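Gridum 3 perception and planning toolkit: review

Reviewed on a bimanual mobile robot with one head camera and a small camera at the wrist. Task set: household laundry handling.

Gridum 3 is a middleware package that sits between camera drivers and a motion planner. It takes synchronized image streams, assigns each one a confidence weight, fuses whatever survives into a scene estimate, and passes that estimate to a sampling-based planner. The previous release, which we ran until January, did the same job with fixed weights set by hand in a config file. The new one computes them per image. Most of this review deals with that change, as the rest of the package is largely as it was.

Installation
The installer pulls in its own build of the Fustgate message library. If Fustgate is already on the machine at a different minor version, the install completes without complaint and the nodes then fail to find each other at launch. Remove the old one first. After that, setup took one morning, most of it spent on extrinsics. The calibration wizard handles the head camera well. For the wrist camera it still asks for the hand-eye transform in a rotation order that the manual gives incorrectly; the tooltip in the wizard has it right.

Configuration
Everything lives in one YAML file per robot. Field names changed between versions and there is no migration script. Unknown fields are now rejected at load time with a line number, a clear improvement over the old behavior of silently ignoring them.

Per-image weighting
Each incoming image gets a score built from local sharpness, clipped highlights and agreement with the other streams. Scores run from 0 to 100 and are published on their own topic, so they can be logged and plotted next to joint states. Default behavior is to drop a stream from fusion when its score falls below a floor and bring it back after 3 consecutive images over it. The floor is adjustable. The return count is not, and it should be.

In close work the wrist stream is frequently near the floor. Nearby surfaces are out of focus and any lamp in view clips. The old release went on trusting such images and produced phantom surfaces a short distance ahead of the gripper, which the planner then avoided with great care. With the new weighting those surfaces are mostly absent. The cost is that the system falls back on the head camera at exactly the range where the hand hides the target. The planner knows this and inflates its margins, so final approaches are slow. We lowered the inflation factor and accepted a few soft contacts.

Planner
Default timeout is 300 ms. This is adequate for reaches over a flat surface and too short for getting a hand past the rim of a basket, where the free space is narrow and the sampler wastes most of its draws. Raising it helps. Seeding the sampler with the last successful path helps more, and the option is off by default for no stated reason. Two-arm plans are still solved one arm after the other, with the first arm treated as a moving obstacle for the second.

Segmentation of soft items
Weak. Two garments lying together are separated reliably when they differ in color and poorly when they do not. The optional Sorensen segmentation plugin does better on folds but wants its own GPU and adds enough delay that we left it out. Perforated surfaces remain a problem: lattice sides are sometimes returned as solid and sometimes as nothing, and the answer can change between consecutive updates. Setting the surface hint to "closed" for the basket fixes this at the price of a manual step per object.

Tooling
The replay viewer is the best part of the package. It scrubs all streams on one timeline, shows the scores as a strip underneath and lets you rerun fusion offline with different settings. Export to the Rurarura log format works, though timestamps are truncated to the millisecond. Memory use grows with session length and is not released when a session is closed.

Verdict
Worth the upgrade for anyone using a wrist camera. Users with only fixed cameras gain the stricter config check and the viewer, and can wait for the next point release. The documentation needs another pass before then. 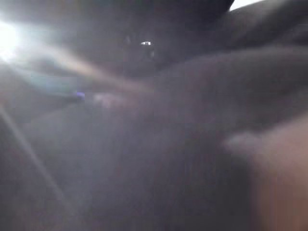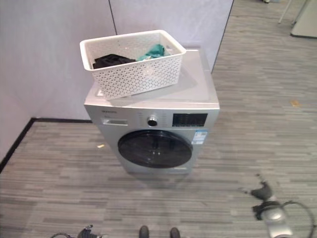
Laundry task. First image: wrist camera. Second image: head camera, with the basket on top of the washing machine.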